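Speaker notes - wrist and fixed cameras in simulation, controller comparison
Internal methods session, March 2024
Speaker: Dinesh Seneviratne

Slide 1. Title

Introduce the project by name (Mukham) and say which part of it this covers. Two controllers, one simulated arm, one parallel gripper, two camera positions. The gripper comparison was done in July and is only used as background. Questions on the gripper can wait for the last slide.

Slide 2. What we wanted to know

The question is narrow. Given the same task and the same start states, does the choice of controller change how much useful image the policy receives? We had been choosing controllers on tracking error alone. Tracking error is easy to log and does not say anything about where the wrist camera points while the arm is getting to its target.

Say clearly that this is simulation only. No hardware numbers in this talk.

Slide 3. Setup

Arm: the stock seven-joint model with the default joint limits.
Gripper: Nornetti two-finger, short pads. Same model in every run.
Controllers: Teixeira (joint-space, minimum jerk) and Plultlow (Cartesian impedance, stiffness left at the default values).
Cameras: one on the wrist, one fixed to the side of the table.
Rate: 20 images per second from both cameras, controller loop at 200 Hz.

The two controllers receive the same target pose. Neither is given a camera constraint. If someone asks why not, the answer is that we wanted the baseline first.

Point out that the physics step was the same for both. An early version had different step sizes and those runs were thrown away.

Slide 4. Runs

926 runs after filtering. A run was dropped if the solver reported a penetration error at reset or if one of the camera streams was missing images. Nothing was dropped for task failure.

Start states were drawn once and saved, and both controllers replay the same list. Lighting was also fixed per start state. This matters later, so spend a moment on it: a shadow in one controller's run has its counterpart in the other only if the arm takes the same path, and it does not.

Slide 5. How we scored the images

Each image gets one of three labels.

Full: gripper and target object both in view.
Partial: one of the two.
Background: neither.

Labels come from the segmentation buffer, so there is no hand labeling and no threshold to argue over except the minimum visible area. The minimum area is small. Raising it moves images from Full to Partial for both controllers and leaves Background almost unchanged.

Slide 6. A Background image

Leave this one up for a while. Most people in the room have looked at success plots and have not looked at the raw images.

Things to say: no arm and no gripper in view, and the largest area is plain wall. The wall carries several shadows with stair-stepped outlines, one of them a clear triangle low down. That edge quality comes from the coarse shadow rendering. There is structure on the left, with a dark object, blue-gray slats and a long green stalk, so the encoder will still return a confident feature vector. A high feature norm should not be read as a useful view.

Also mention the change in wall color from warm orange to a cooler pink on the right. Anyone using color jitter as augmentation should compare their jitter range against variation of this kind before picking a value. 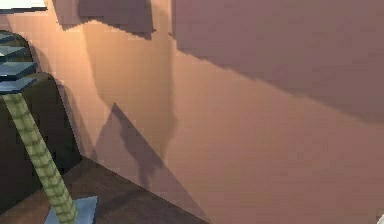 Slide 7. Where Background images occur

Plot is share of Background images against normalized time in the run. Read the axes out loud, the font is small.

Teixeira has most of its Background images early. The joint-space path swings the wrist through a wide arc and the camera goes with it. After the arc it settles and the view stays good until contact.

Plultlow has fewer of them early and more near the end. The tool path is close to a straight line, but the elbow drifts and the wrist rolls to compensate when the arm gets near a joint limit. With the default null-space gain this happens on the far side of the table.

Do not claim one is better from this plot alone. The totals are close. The placement in time is different, and for a policy that uses a short image history the placement is what counts.

Slide 8. Fixed camera

The fixed camera has few Background images under either controller. Its problem is occlusion. The forearm covers the object during the last part of the approach, and this is worse with Teixeira because the elbow comes in lower.

Moving the camera higher helped. Moving it farther back did not, the object became too small at the input resolution we use.

Slide 9. Shadows

Short slide. We re-rendered a subset with a higher shadow map resolution. The edges became smooth, render time went up, and the label shares were the same because the labels do not use color. Whether the policy cares is a separate test and it has not been run.

If asked about turning shadows off: possible, but the depth cue near contact is then weaker in the color image. We keep them on for now.

Slide 10. Changes to the controllers

Teixeira: add a via pose above the table so the wrist arc is smaller. One extra parameter, the height. Costs up to 2 seconds per run with the current speed limits.

Plultlow: raise the null-space gain and move the rest posture away from the joint limit. No change in run time. At high gain there is a visible oscillation in the elbow - show the joint plot here, not the video, the oscillation is hard to see in the video.

We have settings for both that we consider usable. They are in the config folder next to the logs, under the controller name.

Slide 11. Limits of this comparison

One gripper. The Nornetti pads are short, and a longer finger would put more of the gripper in the wrist view and change the Partial share.

One wrist mount angle. A steeper tilt would probably help Teixeira more than Plultlow. Not tested.

The start states favor the near half of the table. This is a flaw in how the list was drawn and it flatters Plultlow. A second list has been drawn with even coverage and the runs are queued.

Slide 12. Requests

Log the label shares along with tracking error in every new run. The script adds little time and writes one line per run.

Send me controller configs that differ from the defaults. Include the null-space settings, these are often left out.

Questions. Backup slides are the per-joint plots, the July gripper results and the list of dropped runs.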